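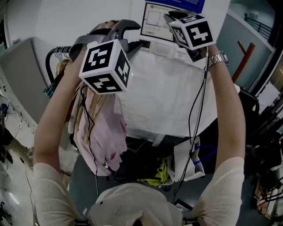

Ramden Workshop, Unit 14: electrical and cable check
Date: 20/05/2019

Extension leads: pass. One lead retired, outer jacket split near the plug.
Power strips: pass. None linked together.
Cables across walkways: fail. Cover strip missing by the Iscombe door. Fit before next shift.
Outlet covers: pass. Hairline crack on outlet 12, replace at next service.
Ground fault test: pass, all circuits tripped at 300 ms or less.
Panel clearance: fail. Boxes stacked 40 cm from the panel. Move to rear store.
Labels: two breakers unmarked.

Next full check: December.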